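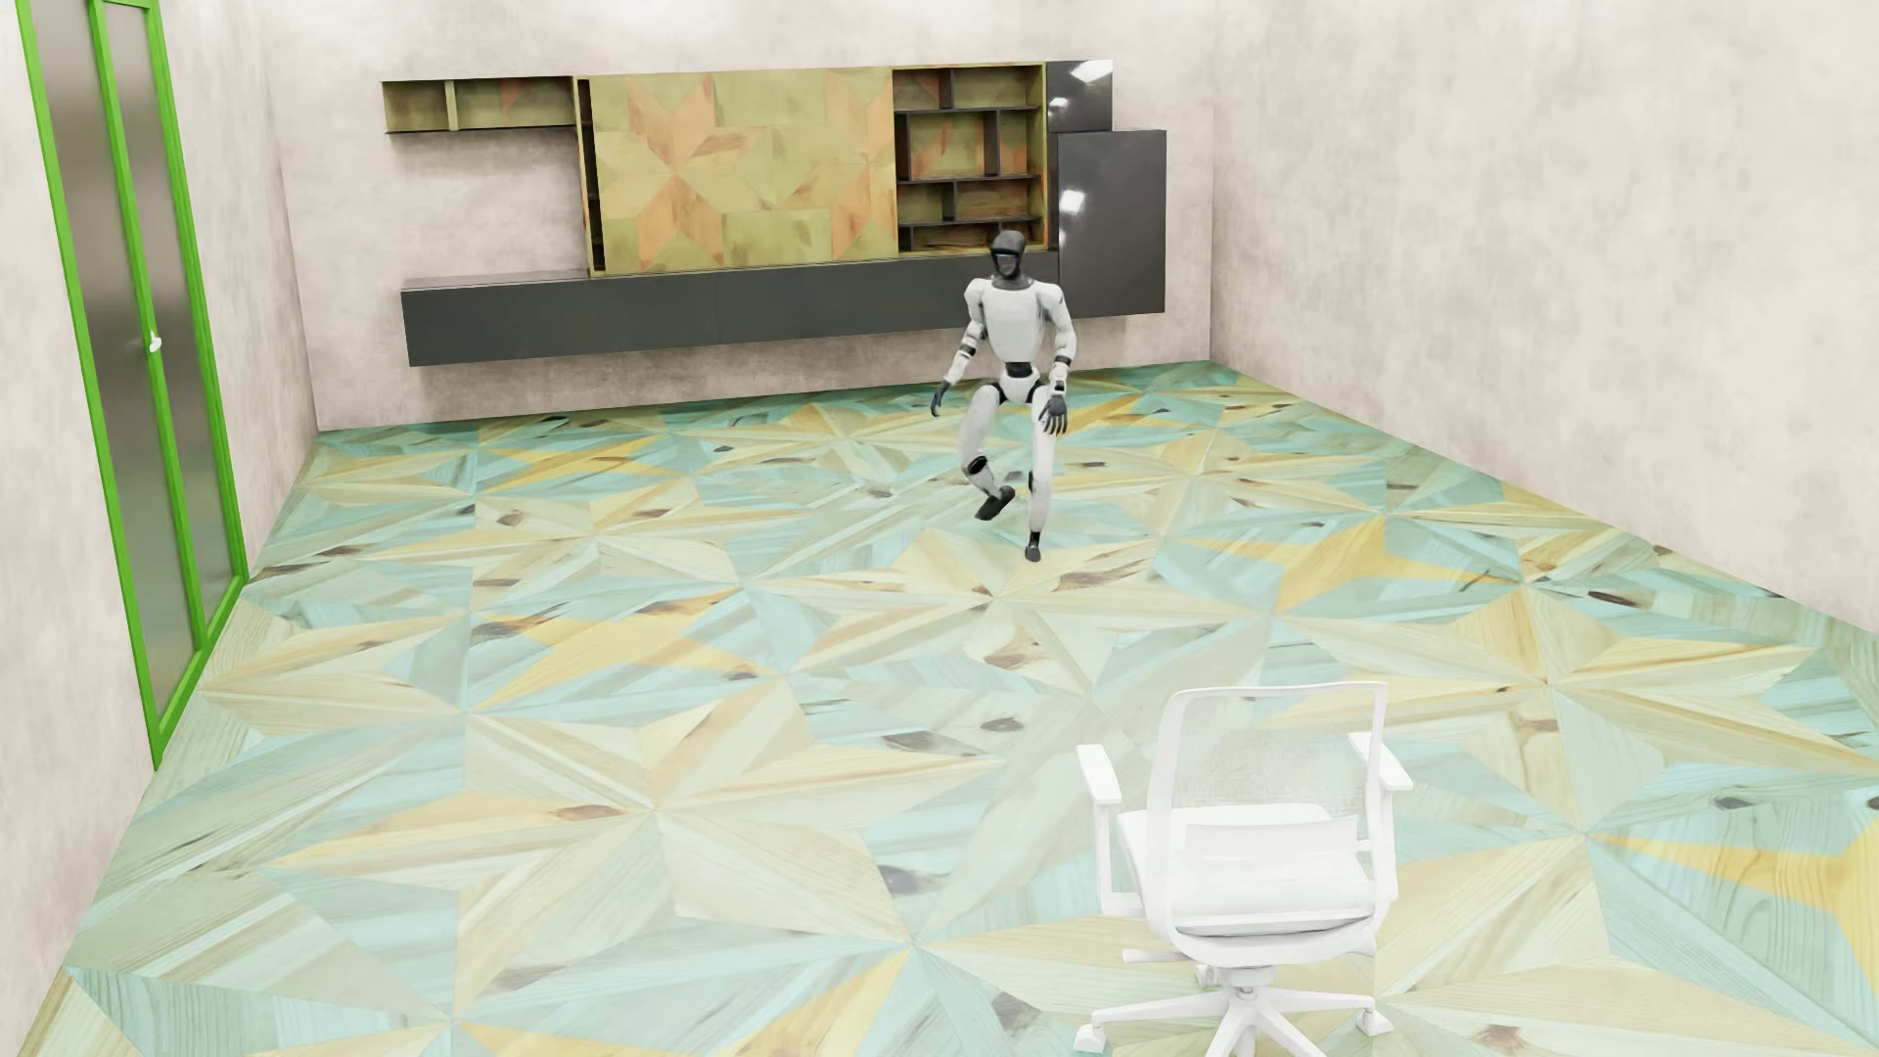

Fig. 7 – Módulo comprido fixado à parede, numa sala de chão de madeira.

Secção 9. Pendurar o módulo Praltadier na parede

Se já tem as caixas montadas (secção 8), a parte aborrecida ficou para trás. Eu gosto muito desta fase, porque é quando aquilo deixa de ser um monte de painéis encostados ao sofá e começa a parecer um móvel! Reserve uma tarde e arranje outra pessoa para o levantamento. Já tentei sozinho, com uma pilha de livros a servir de calço, e não recomendo a experiência.

Estas instruções são para paredes de tijolo ou betão. Se a sua é de gesso cartonado, passe primeiro pela nota no fim da secção.

Vai precisar de: calha de suspensão, buchas e parafusos (saco B), nível de bolha comprido, lápis, berbequim com broca para alvenaria, fita de pintor, aspirador e um cobertor velho para proteger o chão.

1. Escolha a altura. Eu deixo 40 cm entre o chão e a base do módulo, que dá para passar a esfregona sem ginástica, mas é questão de gosto. Marque a parede com fita de pintor e viva com a fita um dia ou dois antes de furar.

2. Procure canos e cabos. Passe o detetor por toda a linha da calha, devagar, e repita no sentido contrário. Desconfie sempre das zonas por cima e por baixo de tomadas e interruptores.

CUIDADO: se o detetor apitar em cima de uma marca, não fure aí. Desloque a calha para o lado. As ranhuras dão folga suficiente para isso.

3. Trace a linha com o nível. Não se guie pelo rodapé nem pelo teto! Na minha casa o teto descai para a janela e o primeiro módulo que montei ficou alinhado com ele, torto e bem torto, até eu ganhar coragem para o tirar.

4. Encoste a calha à linha e marque os furos com o lápis. A seta gravada no metal fica virada para cima.

5. Fure com a broca de oito milímetros. Comece sem percussão, só para abrir caminho, e ligue-a depois. Se tiver ajuda, peça que segurem o tubo do aspirador logo por baixo da broca (poupa uma limpeza que dura semanas). Aspire também o interior dos furos.

6. Meta as buchas até ficarem à face da parede. Uma bucha que roda com o dedo está solta, e nesse caso tire-a e use uma das maiores, as cinzentas do saco C.

7. Aparafuse a calha. Primeiro as duas pontas, sem apertar até ao fim, depois os furos do meio. Volte a pôr o nível em cima e só então aperte tudo.

8. Levante o módulo a dois e pendure-o. Subam-no um pouco acima da calha, encostem-no à parede e deixem-no descer devagar. Tem de se ouvir um estalido de cada lado. Se só ouvirem um, tirem e repitam.

CUIDADO: não largue o módulo antes de confirmar os dois ganchos. As portas devem estar desmontadas nesta altura e as prateleiras também.

9. Afine os ganchos. Há um parafuso em cada canto interior, atrás da tampinha de plástico. O de cima sobe e desce, o de baixo puxa o móvel contra a parede. Um quarto de volta de cada vez chega bem.

10. Monte as portas e feche-as todas antes de mexer nas dobradiças. Muitas vezes parecem desencontradas e basta mais um toque nos ganchos – eu perdi um serão inteiro às voltas com as dobradiças até perceber isto.

Nota sobre gesso cartonado: as buchas do saco B não servem. O kit Ledar vende-se à parte e traz uma folha própria com as posições dos montantes. Se não conseguir apanhar pelo menos dois montantes com a calha, fale connosco antes de continuar.

Nota sobre a carga: distribua o peso de uma ponta à outra e guarde os livros grandes junto aos lados. Passados uns dias com tudo arrumado, dê mais um aperto aos ganchos.

Texto revisto por Muammer Demirtaş a 28 de setembro de 2022. A afinação das gavetas Plundley vem na secção 10.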